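Flevon Hand-Held Demonstration: Frequently Asked Questions

For people recording household tasks at home. Questions about payment are answered on the Accounts page.

What am I being asked to do?

You hold a Flevon gripper and do small household tasks with it, such as sorting, putting away, stacking and wiping. The gripper records its own movement and what its camera sees. The recordings are used to train robot arms fitted with the same kind of fingers.

Do I need any experience with robots?

No. The first 20 recordings on a new account are treated as practice. They are checked and returned with notes, and they don't count toward your total.

Which tasks can I record?

Your task list shows what is open. Kitchen tasks are grouped under the name Nukberg and cover chopsticks, utensils, lids, cups and dry food packages. Laundry and desk tasks are under Amaral. You can work from either list, but finish one task before opening another.

Do I have to clear the room first?

No. Leave the room as you normally keep it. Clear enough space on the table for the task objects and put away mail, medicine labels and anything else with a name or address on it. Patterned tablecloths are fine.
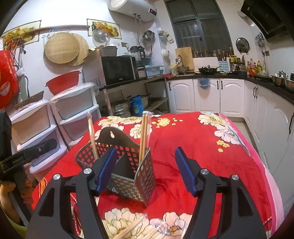 How long should one recording be?

Most tasks take less than a minute. The limit is 34 seconds for a single pick and place and three minutes for anything with several steps. If you go over, the recording is still saved, but it is marked long and reviewed separately.

Can I use my other hand to help?

Only where the task card says so. Some cards ask you to steady a container with your free hand. If the card doesn't mention it, keep the free hand away from the objects.

What if I drop something?

Keep going. Pick it up with the gripper and finish the task. Recordings with a drop and a recovery are accepted. If the object falls on the floor, stop, press Discard and start again.

How fast should I move?

A little slower than you would by hand. Close the fingers fully on the object before you lift, and open them fully before you pull away.

Why was my recording rejected?

The usual reasons are a covered lens, a missing start pose, or a second person's face in view. The reason is listed next to the recording. You can redo a rejected task up to three times.

Is remote control different?

Yes. Remote sessions use the Rodard station, where you move two handles and an arm in another room follows them. They are booked in 20-minute slots and are only open to people with 1,051 accepted recordings or more. There is a short delay between the handle and the arm, so expect to be slow at first.

How do I clean the finger pads?

Wipe them with a damp cloth and let them dry. Don't use alcohol or dish soap. Replacement pads can be ordered from the Supplies page.

When do I return the gripper?

At the end of your term. Current terms run through December. Charge it, pack it in the case it came in and use the prepaid label.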